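Report on our visit to the Woldale open day

Our group visited the robotics open day at Woldale on 10th June as part of the automation module. There were 33 of us from the course, split into two groups for the demonstrations. This report covers the simulation session, which was run by a small team from Stanciu.

The session lasted about 153 minutes with a break. We were shown how a handling task is tried out on a computer before it goes near a real arm. The software is called Zirkidon. It draws a kitchen worktop and the things on it, and the robot can be moved through the task one step at a time. Each of us had a turn at a workstation – six people at once – and we wrote down the settings we used.

The task was to pick up a bowl by its rim. In the view from the gripper the two fingers are wide apart, with the white bowl further up and to the right on the brown marble-patterned worktop. The worktop appears on its side from this angle, so left and right took some getting used to.

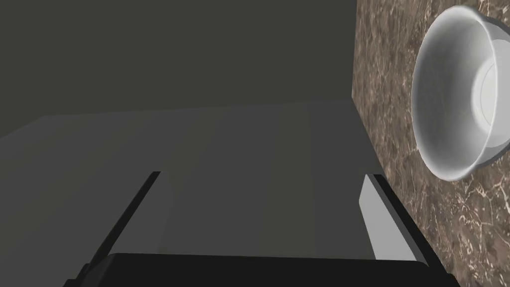
What we learned

Most of our mistakes came from closing the fingers too early. We also found that turning the wrist and moving the arm in the same step made it hard to tell which one had caused a miss. The team told us to change one setting at a time and save each attempt under a new name.

We asked whether the results carry over to a real arm. The answer was that they do in part – friction is the weak point. A second program, Predia, is used to compare the runs, but we only saw it briefly. We plan to repeat the task in the college lab in July.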